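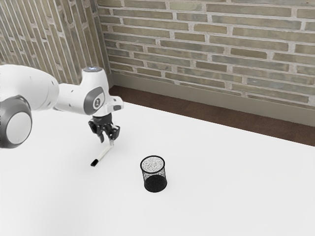
A marker and a wire-mesh pencil cup on a white tabletop.

214 shares | 7 comments

The line outside the Gullton county annex forms before the doors open, and on most mornings it is made up of people who already have a lawyer and are looking for a second opinion. The annex holds a free legal clinic every Friday. It has 14 appointment slots, handed out at 8 a.m.

Iwona Wysocka got the ninth one. She came to Gullton on a work visa to keep the books for a food packing company, and her husband and two children followed a year later. Her employer was sold in the spring. The new owner says it will continue her sponsorship, but the paperwork has not been filed, and her current status runs out in December.

"I have done everything on time," she said. "Now I am waiting for somebody else to do something on time."

Her problem is a common one in this part of the state, where packing plants and two hospitals have hired heavily from abroad. When a company changes hands, a worker's visa doesn't always move along with the job. Whether a new petition is needed depends on how the sale was written, and workers are rarely shown the contract.

Mikkel Hallgrímsson, an immigration attorney who takes cases at the clinic, said he usually starts by asking for the letter announcing the sale. Many clients have thrown it out. Others signed it without reading the second page, where the legal name of the new employer is printed.

"That name has to match," he said. "I've had people bring me three different versions of it from the same office."

The clinic charges nothing. A private consultation in Gullton costs $200, and a full filing runs to several thousand once the government fees are added. Employers are supposed to cover part of that. Retno Rondonuwu, a nurse who went through the process two years ago, paid for her own consultation and was never paid back. She didn't press it. Her hospital had 200 nurses on the same kind of visa, she said, and she didn't want to be the one who complained.

State lawmakers have looked at the matter once. A bill that would have required written notice to sponsored workers before a sale closed got a hearing and no vote. Aleksandra Adamczyk, who runs a staffing agency and testified against it, said notice periods would scare off buyers. She supports a shorter version that would apply only to large employers. Hallgrímsson said he would take the shorter version.

Wysocka left the annex with a list of documents to request and the name of a person in human resources to send it to. She had to be at work by noon. Her next appointment is in two weeks, if she gets a slot.

7 comments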